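Tarkivcombe Community Help
Household and Belongings > Storage and Care

Storing bead bracelets long term: one box, or separate containers?
Posted by Wilma Postma on 2019-05-04
Viewed 3,126 times

I wish to ask for guidance on the storage of a quantity of bead bracelets which came to me from my late aunt in January. She strung most of them herself over a long period, and the family has agreed that they should be kept together and shared out when the youngest grandchildren are grown. That will be at least ten years from now, and I would therefore like to settle on an arrangement that does not require constant attention.

The materials are mixed. Some of the beads are certainly glass. Others may be stone, plastic or resin, and I have no reliable means of telling one from another. A number of pieces are strung on elastic cord, others on ordinary thread or on a knotted string with tassels. None of them has been valued, and I do not believe that any would bring a large sum. Their worth to us is in who made them.

I have three concerns. The first is whether pieces of different materials should be allowed to touch one another over a period of years. The second is the elastic, which in two of the older bracelets has already given way when handled. The third is the choice of container. The Tangen housing office, where I rent a storage unit, permits only closed boxes and advises that the unit is not heated in winter. I could instead keep the bracelets in a bedroom closet, although space there is limited.

I have read that plastic zip bags are recommended, and also that plastic zip bags should be avoided. I would be grateful for advice from members who have kept such items for a long time and can say how they fared.

Accepted reply
Valter Moen
Member, Storage and Care group

The closet is the correct choice, and I would advise against the unheated unit for the entire period. Cold alone is unlikely to harm glass beads. The difficulty lies in the change from cold to warm and back again, together with the damp that accompanies it. Thread takes up moisture, metal parts tarnish, and some older plastics become brittle or sticky. A closet on an inside wall, away from heating pipes, is as steady a place as most homes can offer.

With regard to your first concern, contact between materials does matter, although less than is sometimes claimed. Glass and most hard stones will scratch softer beads if the pieces rub together. Pearls, amber and many plastics are all soft enough to be marked. Where the material is unknown, the safe course is to treat the piece as soft. Imitation pearls deserve particular care, as the coating may peel or rub away and cannot be restored at home.

There is a further reason to separate certain plastics. Some early types break down with age and give off an acid vapor which affects other objects stored nearby. The signs are a sharp smell resembling vinegar or camphor, a sticky surface, or fine cracks. Any bracelet showing these signs should be removed from the others at once and kept in a ventilated place.

For sorting, I recommend a plain box with a light interior. Loose beads show up clearly against white, and the sides prevent them from rolling away.
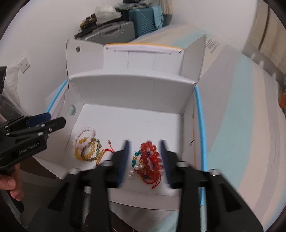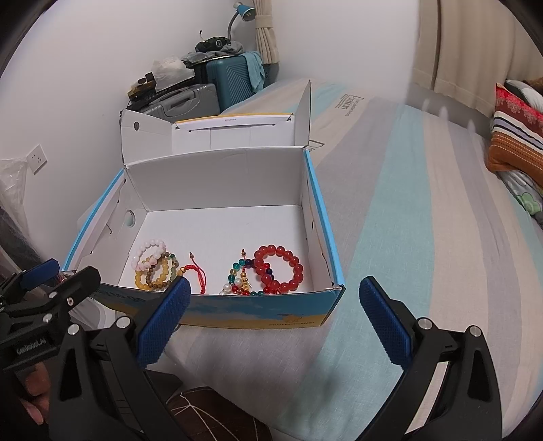

Bracelets sorted in the white interior of a cardboard box (first picture); the open box on a striped bed (second picture).

A box of that kind is suitable for sorting and for short-term use. For ten years I would not rely on ordinary cardboard without a lining, as much of it is slightly acidic and will in time discolor thread and paper. Either line it with acid-free tissue or purchase an archival box. Plain white tissue sold for gift wrapping is not necessarily acid-free, and the packaging should be checked.

The procedure I follow is set out below.

Wipe each bracelet with a soft, dry cloth. Do not use water, jewelry dip or household cleaner on any piece whose material is not known. Leave the bracelets laid out in a dry room overnight.

Lay each one flat in a loose circle on a sheet of acid-free tissue and fold the tissue over it. Do not stretch an elastic bracelet around a tube, card or roll. Elastic kept under tension fails much sooner.

Place the heavier pieces at the bottom and the lighter ones above, with a further sheet between layers. Two or three layers are sufficient. Tassels should be smoothed straight and given room, as a crease that has set for several years is difficult to remove.

Write a label in pencil on a slip of acid-free paper and fold it in with the piece. Ink may transfer. Since your family intends to divide the collection, I would record the maker and anything known of the occasion for which each was made. Such details are soon lost.

Inspect the box once a year. Turn the bracelets slightly, look for powder, stickiness or a change of color, and replace any tissue that has yellowed.

As for the elastic, no method of storage will preserve it for ten years with certainty. It loses strength whether it is worn or not. I would accept that the elastic pieces will need to be restrung, and take a clear photograph of each one now so that the order of the beads can be followed later. If a bracelet has already broken, keep its beads together in a small labeled envelope. There is no urgency in restringing it before it is to be worn.

Regarding zip bags, the conflicting advice you have found arises because bags differ. Those made of polyethylene or polypropylene are generally considered safe. Those made of soft vinyl, often recognizable by their strong smell when new, are not, and they should not be used for any purpose of this kind. A sealed bag also holds in whatever moisture was present when it was closed. If you use bags, leave them slightly open.

My own collection consists of 320 pieces, mainly glass, which I have kept in this manner in four flat boxes. I have replaced a good deal of cord in that time. The beads themselves have given no trouble, apart from one string of coated imitation pearls that I had neglected to wrap.

4 members found this reply helpful

Branov
Member

Put in a few packets of silica gel and close the lid. That is sufficient in most cases. I keep my mother's necklaces in a biscuit tin on this basis and have had no complaint.

Comment from Valter Moen
Silica gel is useful in a damp home, but I would ask that it be used with some caution here. It becomes saturated and must be dried or replaced, and very dry air is not good for amber, pearl or natural thread. A tin with any rust on the inside should not be used.

Comment from Branov
The tin is not rusted.

Dotalent
Member, Crafts group

I concur with the accepted reply and would add a point on restringing. When the time comes, please do not reuse the old thread, even where it appears sound. Nylon or polyester beading thread of a suitable thickness is inexpensive. Glass beads with rough holes will cut through a thin thread, so test one bead by drawing the thread back and forth through it several times before beginning.

For tasseled pieces, the tassel can often be kept and attached to the new thread. If the color of the string shows between the beads, match it in daylight and not under a lamp.

It is also advisable to work over a tray or a towel with raised edges. Small beads travel a considerable distance on a hard floor.

Comment from Wilma Postma
I thank all members for their replies. I have given notice on the storage unit and cleared the upper shelf of the closet. One further matter: two of the bracelets smell faintly of my aunt's perfume. Would airing them overnight remove it, and is there any harm in leaving it as it is?

Comment from Valter Moen
One night is unlikely to remove it entirely. A faint scent does no great harm, although perfume oils can affect the coating of imitation pearls. If those two are glass or stone, I would wrap them separately and leave them as they are.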